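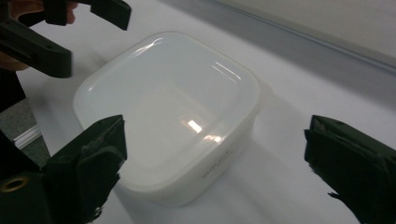 Baseline on my fluxgate magnetometer wanders every afternoon and I can't separate the wander from real activity. Sensor is a Panetti single-axis unit, east-west, buried 600 mm down at the Wellivia end of the paddock, sampled every 10 seconds. Housing is a translucent white plastic food container with a snap-on lid, rounded corners, no metal in it anywhere. During a quiet stretch in February the trace still moved 10 nT between noon and dusk. Is that thermal or is it the normal daily variation?
Posted by coilwinder_w

Re: Afternoon baseline drift
Posted by grey_flux
Could easily be both. The quiet-day curve comes from currents in the dayside ionosphere and is larger in summer. Compare against the nearest observatory before you touch the hardware. If the shapes match, there is nothing to fix.

Re: Afternoon baseline drift
Posted by coilwinder_w
Compared it with the Donnelly station. Their curve turns over near local noon. Mine turns over in the late afternoon, so at least part of it is lag from soil temperature.

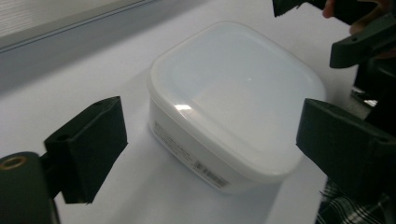
I also logged a thermistor beside the sensor for 1,324 samples and the correlation with the residual is strong. I'm inclined to fit a coefficient and subtract it.

Re: Afternoon baseline drift
Posted by plirkovia_mag
Disagree with subtracting. Temperature and the daily variation both follow the sun, so a straight regression will remove real signal along with the error. Go deeper first. At one metre the daily wave in most soils is very small.

Re: Afternoon baseline drift
Posted by grey_flux
Depth is fine if the ground allows it. Mine is basalt at half a metre. A regression works if you fit it only to night samples. Order I'd do it in:

1. Log temperature at the sensor and at the electronics separately. Amplifier drift is often the larger term.

2. Pack the housing so the sensor can't tilt. A small tilt picks up the vertical field and looks exactly like drift. 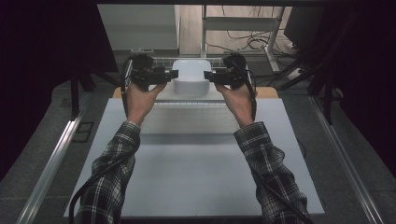

3. Fit the coefficient on night data only, at least 1,000 samples, quiet nights.

4. Apply it to a day you didn't fit and check against Donnelly.

Re: Afternoon baseline drift
Posted by plirkovia_mag
Night-only fits have a narrow temperature range. You'd be extrapolating to every afternoon. Still say dig.

Re: Afternoon baseline drift
Posted by coilwinder_w
Electronics are in the shed, which has a tin roof, so step 1 is where I'll start. Second thermistor goes in Wednesday. Will post both traces.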